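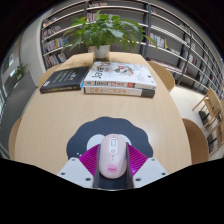
the pink mouse on the wavy pad, books still waiting for a home

OK so desk update, quick one, I have 30 minutes before I need to be out the door.

The pink mouse stays. I went back and forth on this all week. My old black one was fine, it clicked, it scrolled, whatever, but I was so tired of looking at it. This one has a little cartoon face on the back end and a white panel up by the wheel and it makes me happy at 7 in the morning when not much else does. Long skinny oval shape too, which took some getting used to. My hand kept sliding forward the first couple days.

The pad is from Florkora. Dark slate blue with the scalloped edge. I wanted the cream one – sold out, then back, then sold out again while it was in my cart. Glad now. The cream would of been gray by July, I know how I eat at my desk. And the pink looks better on the dark anyway.

Table is the same light wood one from the Drosthorpe apartment. Got carried up 2 flights and I swore I'd never move it again so it lives by the window forever. Wiped the whole thing down Saturday-ish with dish soap and a rag. Coffee rings mostly gone. Mostly.

Books. Ugh. The Java book is 591 pages and I'm on page 402, been on page 402 for a while. It's not even a hard chapter, I just keep reading the same example and then getting up for a snack. It sits on top of another fat one so at least the pile looks serious. The black one next to it I pull out when I need to look something up and then never put back. They were supposed to go on the shelf but the shelf is full of stuff from the Escobar boxes that I still havent sorted. So for now they live at the back of the table and I pretend it's a system.

Still to do:
cable thing under the table, it's a nest
find the lamp (Wuserthorpe box? maybe the closet)
shelf, see above
some kind of tray for pens, they keep rolling off

Also thinking about a wrist rest but I don't know if the scalloped edge would look dumb behind it. If you have one with a shaped pad tell me if it bugs you.

Ok gotta go. Will do the shelf next and post about it when theres something to show, dont hold me to a date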